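Ordnung auf dem Frisiertisch: Was bringt die Ein-Becher-Regel?

Alle paar Monate landet in unserer Redaktionspost ein neues Rezept gegen den Kleinkram im Bad. Diesmal heißt es Ein-Becher-Regel.
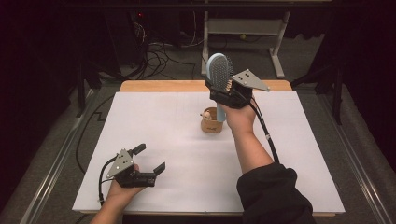

Die Regel stammt aus einem Faltblatt der Firma Stakuvel, das im Juli einigen Haushalten in Trevville in den Briefkasten gesteckt wurde. Sie geht so: Alles, was man morgens für Haare und Gesicht braucht, kommt in einen einzigen Becher. Was nicht hineinpasst, wird weggegeben. Nach 40 Tagen soll man sich »spürbar leichter« fühlen. Woran man das spürt, steht nicht dabei.

Ich bin solchen Versprechen gegenüber misstrauisch und gebe das gern zu. Trotzdem habe ich es ausprobiert, und Glória Veloso aus dem zweiten Stock hat mitgemacht. Sie ist geduldiger als ich und hat außerdem deutlich mehr Haare.

Das erste Problem ist die Haarbürste. Eine ordentliche Bürste mit ovalem Kopf ist oben schwer und unten dünn. Stellt man sie mit dem Stiel in einen kleinen Pappbecher, kippt das Ganze um, sobald man die Schublade darunter zuschiebt. Im Faltblatt wird dafür ein »Bechergewicht« empfohlen, das man bei Stakuvel natürlich kaufen kann. Glória hat stattdessen Kieselsteine genommen. Das hielt, nur war dann kein Platz mehr für den Kamm.

Das zweite Problem sind die Dinge, die keinen Zweck haben. In jedem Becher, den ich bei Bekannten gesehen habe, sitzt irgendwann ein Figürchen, ein Knopf oder eine Münze aus dem Urlaub. Das Faltblatt nennt so etwas »Ballast«. Glória hat ihren Ballast behalten und dafür die zweite Pinzette verschenkt. Ich finde das vernünftig, auch wenn es gegen Punkt 2 der Anleitung verstößt.

Brauchbar fand ich nur einen Rat, und der ist alt: einmal den Tisch ganz freiräumen und jedes Stück einzeln zurücklegen. Auf einer hellen, leeren Fläche sieht man einer Bürste an, ob sie gereinigt werden müsste. Also Haare mit dem Stielkamm herausziehen, die Borsten in lauwarmem Wasser mit einem Spritzer Shampoo ausbürsten, dann mit den Borsten nach unten auf ein Handtuch legen. Bürsten mit Holzkörper bitte nicht einweichen. Für Becher aus Pappe gilt das erst recht, die weichen am Waschbecken schnell auf und gehören lieber ins Zimmer als ins Bad.

Edeltraud Görtz hat uns zum selben Thema geschrieben. Sie bewahrt ihre Bürste seit Jahren in der Schublade auf, liegend, und fragt, was daran eigentlich falsch sein soll. Mir fällt nichts ein.

Und die 40 Tage? Glória hat nach der Hälfte aufgehört, ich etwas früher. Ihr Tisch ist ordentlicher als vorher, meiner sieht wieder aus wie im Frühjahr. Leichter fühlen wir uns beide nicht. Wer das Faltblatt dennoch lesen möchte, kann unser Exemplar bei Emil Fankhauser am Empfang abholen. Zurückbringen muss man es nicht.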